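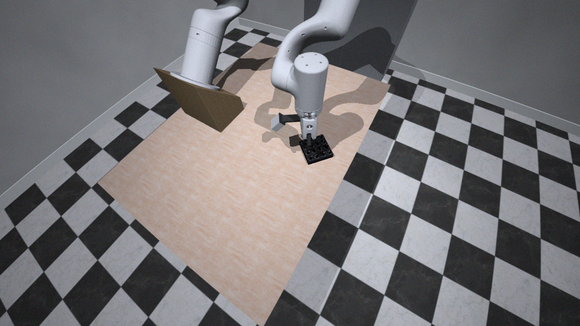 Old store account was in a breach, now I'm getting login codes I didn't ask for

Posted by Talha Mirani

Hi all, first time posting, so please be patient with me if this belongs in another section. Back in December I got an email from Groster, a homeware shop I bought a set of curtains from years ago and then forgot all about. The email said that customer records had been copied by somebody outside the company, and that mine was one of them. They listed names, email addresses, phone numbers, and "protected passwords," whatever that means in practice. They were very sorry, as they always are, and they suggested I change my password. I did that the same evening and felt pretty pleased with myself.

Now comes the part that is keeping me up. For the last couple of weeks I've been getting text messages with six-digit codes from Zalex, where I have my main email. I never asked for these codes. The first one came at 3 in the morning and I thought it was a glitch, but they keep arriving, sometimes a few close together and then nothing for days. I haven't typed them in anywhere or given them to anyone.

I should confess that the password I had at Groster was one I used in quite a few places. I know, I know. My sister has been telling me off about this for as long as I can remember. Last night I finally sat down with a cup of tea and went through the logins saved in my browser, and there are 428 of them! I had no idea. Some are for shops that closed ages ago. I couldn't tell you how many share that same password, but it's a lot, and I gave up somewhere in the letter C.

So what I'd like to know is, does a code arriving mean that somebody already has my email password? Do I really have to change every single one of these, and if so, where do I start? And is it worth paying for one of those monitoring services? I was looking at Prutia but I don't know if it does anything I couldn't do for myself. Thank you so much in advance, I'm reasonably comfortable with computers but this has made me feel about a hundred years old.

Soo-ah Ki

Hello Talha, and welcome! You're in the right section, and please don't be too hard on yourself about the password. I did the very same thing for years, and I work in an office where I'm the person people come to with this kind of problem.

To your first worry - yes, I would treat it as if somebody has your Zalex password. It isn't certain. Some sites will send a code to anybody who types in your address and clicks "forgot password," and in that case the person may have nothing but your email address. The wording of the text sometimes gives it away, so have a look at whether it talks about signing in or about resetting. But you used the same password in both places, so I wouldn't spend any time puzzling over it. Change the email password first, tonight if you can, and type the address of the site in yourself instead of following a link from a message.

While you're in the account settings, look for a page that shows devices or recent activity, and sign out of everything. Then find the forwarding settings. This is the step people skip, and I really wish they wouldn't. If someone did get in, they may have set up a rule that quietly sends copies of your mail to another address, and changing the password doesn't remove it. Check the recovery phone number and the backup email too, and make sure they're both still yours.

After that, no, you don't need to do all 428 in one go. I'd begin with your bank and anything else that touches money, then your phone company (if somebody takes over your number, they get your codes as well), then any shop that has your card saved. When I did my own cleanup I had 559 logins, which made me want to go and lie down. I got the important ones done in an evening, and the rest I changed whenever I happened to use the site. It took me most of a year and nothing terrible happened in the meantime. Old accounts you don't want anymore can just be closed, if the shop lets you.

Please do get a password manager so that you aren't inventing these out of your own head. I use Zamani and get along with it fine, but any well-known one with good reviews will do, and the one built into your browser is far better than reusing passwords. Pick one long phrase for the manager itself, write it on paper, and keep the paper somewhere sensible at home. If Zalex lets you use an authenticator app in place of text messages, switch to that while you're at it.

About "protected passwords," companies usually mean that the passwords were scrambled before being stored. How much good that does you depends on how well they were scrambled and how long your password was. A short one made from a normal word can often be guessed pretty quickly, so I'd consider it known.

As for monitoring, I haven't used Prutia, so I can't speak to that one. Most services like it will tell you that your details have turned up somewhere, and you already know that. If you're in the US you can freeze your credit with the big bureaus for free, and I'd do that before I paid for anything. It's a bit of form filling, and you'll need to lift the freeze if you apply for a loan or a card.

One more thing, and then I'll let you go! If anybody calls and says they're from Zalex or Groster and would like you to read them the code you just got, hang up. It doesn't matter how nice they are or how much they know about your curtains.

curtis_in_the_den

just change your email address, thats what I did. made a new one and let the old one fill up with junk. no more codes

Soo-ah Ki

I'd be a little careful with that, Curtis. If the bank and everybody else still send their reset links to the old address, whoever gets into it can still use them. A new address is fine if you want one, but secure the old one first and keep it open until you've moved everything over.

Talha Mirani

Thank you both, and especially Soo-ah for taking the time. The text says "your sign-in code," so I suppose that answers that. I've changed the Zalex password and signed out of everything. There were 2 devices on the list and they were both mine, and no forwarding that I could find. The bank is next, after dinner. I'll come back if I get stuck on the credit freeze.

Contact the moderators | Community guidelines | Copyright belongs to the individual posters | Back to top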